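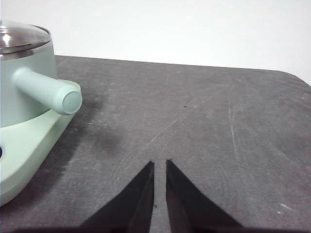 ミントグリーンの電気鍋とステンレスのふた

報道関係各位
2018年8月4日

朝ごはんを一台で楽しむ企画展「Flistskaの朝食台」を開催します

キッチン用品のセレクトショップを運営するOnarは、直営店Coltowにて、朝食づくりをテーマにした企画展「Flistskaの朝食台」を開催いたします。焼く、ゆでる、蒸すを小さな台の上でまとめてこなす複合型の調理家電を囲み、朝の食卓をもう一度おもしろくしよう、という催しです。

きっかけは、2月に店頭とウェブでお願いした朝食についてのアンケートでした。466名の方からご回答をいただき、そのうち214名が「平日の朝は火を使わない」と答えています。一方、自由記入欄には「本当は温かいものが食べたい」「パンだけだと昼までもたない」という声がびっしりと並び、読んでいるこちらまでお腹が空いてくるほどでした。それならコンロの前に立たなくてもできる温かい朝食を、実物を見ながら一緒に考えたい! そんな話が社内で盛り上がり、今回の企画になりました。
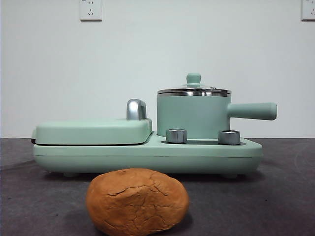

朝食用の複合家電は、一人暮らしの台所でも使えますか。
置き場所とコンセントが確保できれば十分お使いいただけます。購入前に、ふたを開けたときの高さと奥行きも測っておくことをおすすめします。

会場では、丸パン、卵、季節の野菜といった身近な食材を使った7種類の朝食メニューをご紹介します。考案したのは、レシピ制作を手がけるRaoです。どの献立も、前の晩の準備は切って冷蔵庫に入れるところまで。朝は鍋と焼き面に分けて並べ、身支度の合間に様子を見るだけという気軽さです。試作の段階では、蒸したさつまいもに塩とバターを添えた一皿がスタッフの間でたいへんな人気で、予定になかったおかわりの分まで作ることになりました。

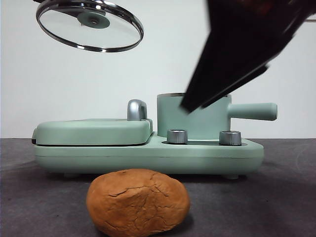 レシピカードは全種類を店内に置き、ご来場の方に自由にお持ち帰りいただけます。裏面には二人分の分量と、小鍋で代用する場合の手順も載せました。手持ちの道具で試してみたい、という方にもぜひ手に取っていただきたい内容です。

また、家電の色と台所の合わせ方を紹介するコーナーも設けます。淡いミントグリーンは白い壁にも濃いグレーの天板にもよくなじみ、朝の台所がぱっと明るく見える色です。布巾や器を並べ替えながら、ご自宅の雰囲気に近い組み合わせを探してみてください。 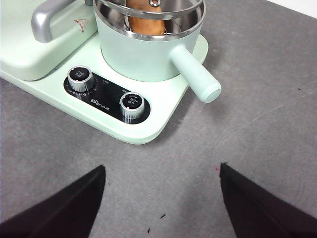
お手入れの相談も店頭で受け付けます。アンケートでは「洗うのが面倒で使わなくなった」という回答もほぼ同じ調子で繰り返し寄せられました。鍋やふたの洗い方、部品の乾かし方、しまい方まで、担当スタッフが一つずつお答えします。

開催概要
名称:Flistskaの朝食台
会場:Coltow 2階 展示スペース
入場:無料、予約不要
主催:Onar
レシピ協力:Rao

会期中の営業時間と試食の実施時刻は、Coltow店頭の掲示でご案内します。取材をご希望の方は、Onar広報担当までご連絡ください。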